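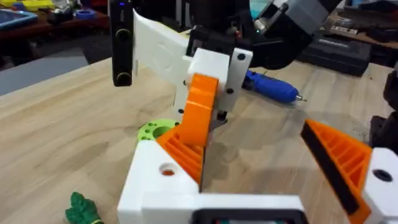

Tabletop at Bulgate Hall, Tuesday.

Didon Lane Water Users
Minutes of the April meeting

Place: Bulgate Hall, back room
Time: Tuesday, called to order at 7 p.m.
Chair: Bogdan Kaczorowski
Present: owners or proxies for most of the 19 connections. Lots 2 and 10 were represented by proxy. The sign-in sheet is kept with the signed copy of these minutes.

1. Previous minutes

The minutes of the winter meeting were approved with one correction. Under "Hydrant flushing," the sentence "to be done after the thaw" should read "to be done after the thaw and before lawn watering starts." There were no other changes.

2. Matters left over from the winter meeting

Easement at Lot 2. The signed copy has come back from the county and is in the file. The owner asked for a copy by mail and will get one. This item is closed.

Dead tree by the pump house. Still standing. The power company looked at it and said it is too far from their line to be their job. The chair will ask for a price to take it down and leave the wood on site. Anyone who wants firewood should tell him before the next meeting.

Frozen yard hydrant at Lot 10. The owner has replaced it at his own expense. The proxy asked whether the water lost during the break would be charged to Lot 10 or shared. The rule is that water lost past the meter belongs to the lot, and the break was past the meter. The proxy said he would pass that on.

3. Pump and well report

The well pump ran without a shutdown over the winter. The pressure tank was drained and recharged in the cold spell after it began short cycling. It has held air since then, but it is the original tank and the bladder is probably near its end. The meeting agreed to get a price for a new one now and to wait on ordering.

The monthly samples were all clear. The yearly nitrate sample is due and will be drawn from the tap inside the pump house, as last year.

The light over the control panel has failed. A new fixture has been bought and will be put in at the next site visit. Until then please bring a flashlight if you have the key. The key list was read out and two names on it belong to people who have moved away, so the lock will be changed and new keys handed out one per household.

4. Replacement of the upper main

The main part of the evening was spent on this item.

The upper main runs from the pump house to the turn in Didon Lane, some 825 feet. It is the oldest pipe in the system and has been patched more often than all the rest put together. At the winter meeting the owners agreed in principle to replace it, subject to prices. Two firms walked the route and both sent written prices, which were in the packet.

Ouellet would lay the new pipe in an open trench beside the old one, keep the old pipe in service until the new one is tested, and then switch the connections over one at a time. Prirar would pull the new pipe through the ground from pits at each end, which means less digging but a longer period on a temporary line above ground.

Points raised in discussion:

The Prirar price is lower, but it leaves out the work at each connection. When that is added in, the difference is small.

A temporary line on top of the ground would cross several driveways. Owners with trailers were against this. One owner offered to park elsewhere for the length of the job, but others did not have anywhere to park.

The open trench would go through the flower beds at the front of Lot 10. The proxy said the owner knows this and only asks for enough notice to lift the bulbs.

Rock was hit near the turn in the lane when the old pipe was put in. Ouellet's price includes rock up to a stated amount and gives a rate beyond that. Prirar's letter doesn't mention rock. The chair called them about it and was told it would be looked at when they got to it.

Both firms will reseed. Neither will replace gravel to more than the original depth.
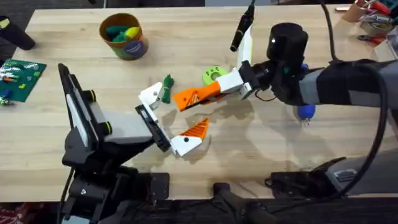 The table in the back room at Bulgate Hall.

It was moved and seconded that the Ouellet price be accepted, with the work to start after the first hay cutting. The motion carried. One owner voted against and asked that her reason be recorded: she thinks the lower half of the main could have been left for a few more years.

The chair will sign the agreement and send a copy to every household. He will also ask Ouellet to put the notice period for shutoffs in writing, as the draft only says "reasonable notice." The meeting wanted a full day.

5. Paying for the work

The reserve will cover the larger share. For the rest, the owners had asked to see both a single special charge and a charge spread over the year. Both were set out in the packet.

Most who spoke preferred to spread it. Two owners would rather pay at once and be finished with it. The bookkeeper said she can handle both, provided each household picks one way and stays with it. It was agreed to offer the choice. A form will go out with the next bill, and any household that doesn't return it will be put on the spread charge.

The question of whether vacant lots should pay the same share was brought up again. The bylaws say every connection pays equally whether it is in use or not. Changing that would need a vote with longer notice than was given for this meeting, and there was no motion to start one.

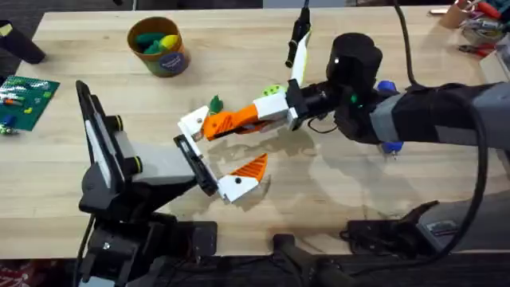
Will the water be off for the whole time the main is being replaced?

The old main stays in service until the new one has passed its pressure test and a clean sample has come back. After that each house will be off for part of one day while its connection is moved over. Notices will be hung on doors beforehand.

6. Meter reading

Several owners are still sending in readings late. The bookkeeper asked that readings be sent by the last day of the month, by text or by a note in the box at the pump house. Late readings will be estimated from the same month last year and corrected on the following bill.

Three meter pits were full of mud when they were opened. Owners are reminded that the pit lid and the ground just around it are theirs to keep clear. If the lid is cracked, tell the chair and a new one will be supplied from stock.

The idea of meters that send in their own readings was raised. It was felt that one large expense was enough for this year.

7. Valve locations and markers

The valve map is out of date and two of the shutoffs on it could not be found in the fall. They will be located again while the trench is open, measured from fixed points, and drawn onto a new map. Each one will get a marker post tall enough to show above snow. There was some talk about color, as the old posts are gray and get hit by the plow. The meeting settled on orange, close to the ribbed fingers in the photo printed with this item, with a white cap. Posts on the lawn side of the lane may be cut shorter if the owner asks.

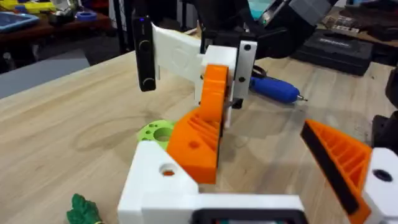
Flushing of the hydrants will go ahead before the job starts. Expect cloudy water for a few hours afterward. Run a cold outside tap until it clears, and hold off on washing white clothes that day. Flushing will begin at the low end of the lane and work up toward the pump house.

8. Other business

The ditch on the north side of the lane is blocked by brush below the culvert. It belongs to the township, and the chair will call them again.

A household asked whether it could fill a new swimming pool from the system. This is allowed at night and over several nights, with a call to the chair first. It is not allowed during the main work.

The hall's owners have asked that the back room be left with the heat turned down and the side door locked.

9. Next meeting

To be held at Bulgate Hall once the new main is in the ground. The date will be sent with the bills. Items for the agenda should reach the chair a week ahead.

The meeting closed at 8:50 p.m.

Signed: Bogdan Kaczorowski, chair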